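## 4. Planning and Budgeting for Data Collection Equipment

### 4.1 Scope of the planning exercise

The preceding section described the tasks that the project intends to teach to a two-armed kitchen assistant. This section sets out how the equipment for that work was chosen, what was weighed in the choice, and how the costs were divided over the life of the project. It is written for groups of similar size that must submit an equipment plan before they have much experience of the work itself. We give particular attention to items that were left out of our first plan and had to be added later.

The project is shared by two sites. The Asach site is responsible for recording people at work in ordinary kitchens, and the Altgate site is responsible for the robot arms and for all training of control models. Each site holds its own equipment budget. Purchases that serve both sites are charged to a joint line, which in the first year was the smallest of the three and the first to run out.

### 4.2 The order of purchases

The original proposal placed the robot arms first. Under that plan, both arms would have been ordered in March, installed over the summer, and used by trained operators to produce all of the recordings. The recording of human work was listed as a supporting activity, with a small allowance for cameras and storage.

Yareli Salinas, who prepared the revised budget, recommended that the order be reversed. Her argument rested on three points of cost. An arm loses value from the day it is delivered, whether or not it is in use. The warranty period begins at delivery as well, and a long installation uses up part of it. Finally, the choice of hand or gripper depends on the objects to be handled, and these had been described in the proposal only in general terms. A gripper bought too early might have had to be replaced at the project's expense.

The revised plan therefore begins with recordings of people. A head-mounted camera gives a view of the work that is close to the one a robot would have from a camera fixed above its arms. The equipment is light, it can be carried from one kitchen to another, and a damaged unit can be replaced within the week. Figure 4 is drawn from the recordings made under this plan, in a task that involves the sorting and placing of utensils on a kitchen counter.
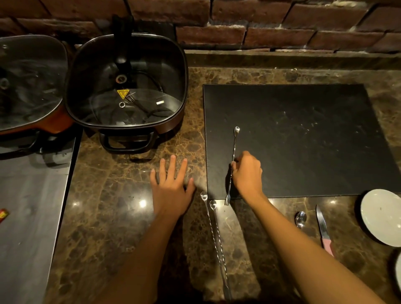 **Figure 4.** Utensil placement, seen from head height. The right hand holds a twisted-handle utensil upright on the placemat; further utensils lie on the marble counter.

The revised order had a further effect on the schedule. Once recording could begin without the arms, the Altgate site was able to delay its request for quotations until a first set of tasks had been reviewed. The request sent to suppliers then included a list of object types with their approximate shapes and handle widths, in place of the general phrase "household items" used in the proposal.

### 4.3 What the recordings contributed to the specification

Thin metal utensils make heavy demands on a gripper. Those with twisted handles offer no flat face to a pair of parallel fingers, and an object that rests directly on a hard, smooth surface leaves little space for a fingertip to pass beneath it. Utensils that lie side by side raise a related difficulty, as the gripper must close on one without disturbing its neighbor. None of these matters was mentioned in the first specification, which set a minimum payload and a maximum opening and was silent on fingertip thickness.

Polished counters and bright steel also affect the choice of camera. Strong reflections can leave gaps in the output of some depth cameras, and glass lids may be missed by them altogether. The plan now requires that any camera offered for the robot be tested on glass, marble and steel before an order is placed. Suppliers were asked to lend a unit for this purpose. Where a loan was refused, the cost of a single trial unit was entered in the budget and the full order was held back.

Ermira Babić reviewed the specification for safety. At her request, a separate line was added for tasks near heating appliances, covering heat-resistant finger covers, a fixed emergency stop within reach of the operator, and a means of cutting power to the counter outlets. These items are inexpensive when they are ordered together with the main installation. Adding them afterward would have meant a second visit from the electrician and a further inspection.

### 4.4 Comparison of suppliers

Quotations were received from Pikodar and from Angelovski. The two offers differed more in structure than in total price, and the comparison took longer than had been allowed for.

The Pikodar offer was a single purchase covering 2 arms, mounting hardware, control computers and installation. Grippers were priced separately. Software updates were included for the warranty period and charged by the year after that. The offer was simple to enter in the budget, but it placed almost the whole expense in one financial year.

The Angelovski offer was a lease with an option to buy. It included grippers, allowed one exchange of gripper type during the lease, and provided a replacement arm in the event of failure. The total paid over the full term would have been higher. Against this, the payments were spread evenly, and the cost of a wrong choice of gripper was limited.

Both offers were judged on the cost per usable hour of robot operation. For this purpose an hour was counted as usable only if an operator, a prepared workspace and a working arm were all available at the same time. The definition is strict, and it lowered the figures for both suppliers. It also showed that the hours lost to workspace preparation were likely to exceed the hours lost to equipment failure, and the staff allowance was adjusted accordingly.

The project accepted the Angelovski offer. The decision reflects our own uncertainty over gripper type and should not be read as a general preference for leasing. A group with a settled task list and funds available in a single year might reasonably decide otherwise.

### 4.5 Recurring and minor costs

Minor costs were the least accurate part of the first plan. Storage was budgeted from the length of the recordings alone, with no allowance for backup copies or for the working copies made during labeling. The revised plan provides for more than 2000 hours of recorded video, with one backup copy held at the other site. The working copies are deleted when labeling of a batch has been approved.

Household objects were treated in the first plan as a trivial expense. In practice, objects used with robot arms are dropped, bent and scratched, and an object that has changed shape can no longer be compared with earlier trials. The inventory prepared for the Altgate site lists 134 objects, each bought with a spare where the same model could be obtained. Items that can be found only singly are marked in the inventory and are kept out of early trials, when grip forces are still being adjusted.

Three other lines were added during the revision:

- batteries and chargers for the head-mounted cameras, with enough units to permit a full session without waiting
- replacement fingertip pads, ordered by the box
- insurance for equipment in transit between the two sites

The last of these had been assumed to fall under the general policy of the host institution. On inquiry, the policy was found to cover equipment on the premises only.

### 4.6 Review of the plan

The plan is reviewed at two points in each year. At each review, the sites report the hours recorded, the hours of robot operation, and any purchase made outside the approved lines. Funds may be moved between the recording and robot lines with the agreement of both sites. Funds on the joint line may not be moved, following the shortage in the first year.

The first review led to one change of substance. The Asach site had purchased spare camera mounts from its travel allowance, as no line existed for them, and a line has now been created. The Altgate site asked to bring forward the gripper exchange permitted under the lease. The request was deferred until the trials described in Section 5 have been completed, so that the exchange is made once and on the basis of measured results.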